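Ovora - README

Parts notes and pictures for the slotted-rail pieces
Last looked over: Wed 20 May
Kept by Hanna Marchuk and Gus Yazzie

Hello, and thank you for opening this file first. Ovora is a small folder of pictures and notes to do with slotted aluminium rail and the little parts that go with it - gears, brackets, rods, screws and so on. It began in March as a page of names Gus had pencelled out so that the rest of us would stop calling everything "the grey bit", and it has grown a good deal since then. We hope it is useful to anyone who builds with this sort of rail, or who has been handed a tray of parts and would like to know what to call them.

What is in the folder

pictures/ - 162 pictures of parts, on their own and fitted together
notes/ - one text file for each group of parts, written by whoever knew it best
names.txt - the list of names we agreed on, with the older ones beside them
README.txt - the file you are reading

The names, in brief

rail: any length of aluminium profile with grooves running along it. We say "rail" when it is lying down and "upright" when it is standing. Ignacio thinks this is one word too many, and he may be right, but the notes were already written that way.
gear: a toothed wheel. Ours are spur gears, with straight teeth all the way round and a raised hub in the middle.
bracket: any small fitting that goes on a rail. We know this is a broad word. Ye-ji tried to split it into four kinds and gave up after a long afternoon, because half the parts fell into two of them.
rod: a plain round metal bar, usually polished.
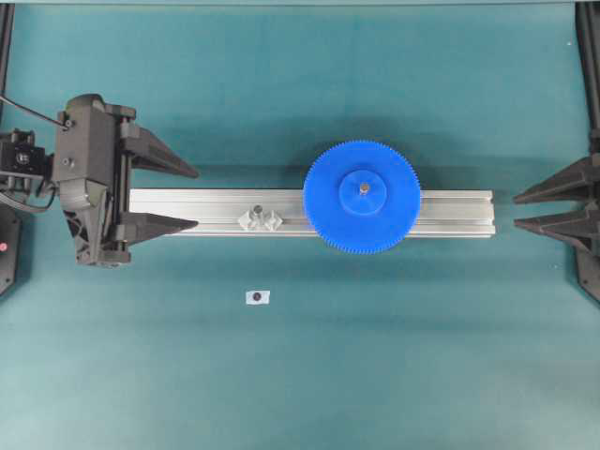
Rail with blue plastic gear and small grey bracket.

A word on colour, as people do ask. Colour is recorded in the notes, but it isn't part of the name. A blue gear and a white gear with the same number of teeth share one entry. If you are searching for a part by colour, look through the notes files, where it comes straight after the name.

Sizes are in millimetres throughout. The longest rail in the list is 700 and the shortest is 70, and both were measured end to end with a steel rule. Please don't take sizes off the pictures themselves. Blagoje did this once for a shelf at Flevholm and had to cut the whole lot again - he has kindly let us mention it.

Looking after the parts

Wipe the grooves with a dry cloth before you slide anything in. Plastic fittings should go on by hand, and if one needs a tool to persuade it, stop and check that you have the right rail. Screws live in the lidded tub, sorted by length, and we would be ever so grateful if they went back there.

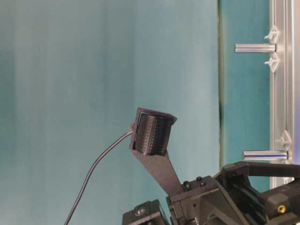

Can I put a plastic bracket back on after taking it off?
Most of them will go back on several times, but look for pale stress marks near the bend and swap the bracket for a fresh one if you find any.

Known gaps

Some 12 pictures still have no entry in the notes. Most of them show fittings from the Lyons box, which came to us without labels. The file for rods is thin and says very little about finish. The names are in English only for now, though Ye-ji has a Korean list half done and would be glad of a second reader.

Using and changing things

You are welcome to use the notes and pictures for teaching or for your own workshop, and a mention of Ovora is appreciated. If you spot a wrong name, write to Hanna at the Toron bench and give the file name and the line. Please don't rename the pictures, as the notes point to them by name.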